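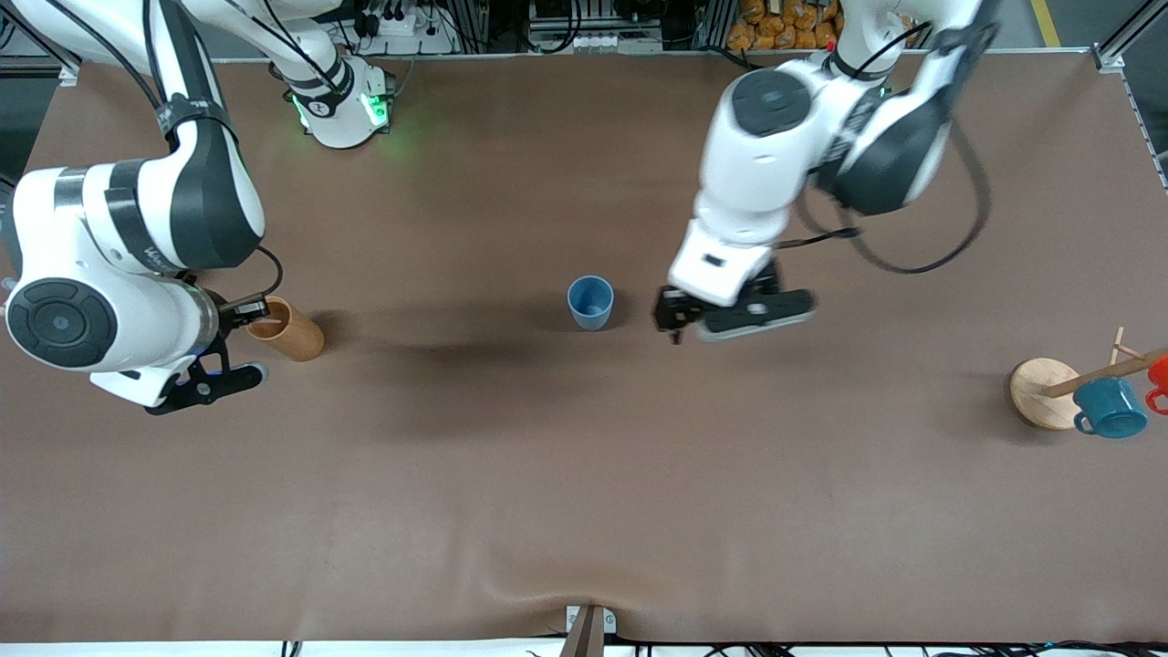 Cups on the brown mat, small blue one in the middle

Boards > Kitchen & Table > Coffee and Tea > Does the cup change the taste?

Print this thread | E-mail to a friend

plister_pours
OK I have to share this because I'm so excited! Same pot of coffee, different cups, and I swear they tasted like different drinks. Wood was soft and kind of sweet, the glazed mug was bright, and paper was flat until it cooled a bit and then it got really good?? Has anyone else played with this? I used 200 degree water and a medium roast from Diltlow, ground fresh.

truvitz
Yes!! I did this with my sister over the winter and we went through 4 pots in one afternoon (did not sleep). Thick walls won every time for me. Thin ones let the coffee go cold before I even get to the good part.

OldPercolator
Sorry, not buying it. Coffee is coffee. You knew which cup you were drinking from, so you tasted what you expected. Put on a blindfold and use a straw and I bet it all goes away.

plister_pours
But a straw takes away the rim, and the rim is half the fun! A thick lip sends the coffee to a different part of your mouth. Paper has that rolled edge and I notice it on every sip.
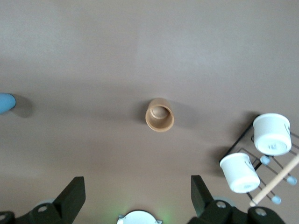 Anyway, I did try it with my eyes shut, with my neighbor handing me cups in whatever order he liked. Got the wood one right every time, mixed up the other 2 a lot. So you may have half a point, Percolator.

OldPercolator
You got the wood one because you could feel it on your lip. That's touch. Taste is something else.

Sekar Harahap
I'd say it's all one thing once it's in your mouth. My grandmother would only drink tea from one chipped cup and I used to laugh at her, and now I have a chipped cup of my own, haha. Try warming them first, by the way. Fill with hot water, wait 90 seconds, dump, then pour. It made the biggest difference of anything I've tried.

truvitz
Ooh, warming! Doing that tomorrow morning. Does it work with wood or will it crack?

Sekar Harahap
Mine has been fine so far. Don't leave it soaking in the sink, though.

OldPercolator
Warming I'll agree with. I still drink mine out of a jelly jar.

Filed under: Coffee, Mugs & Cups, Taste Tests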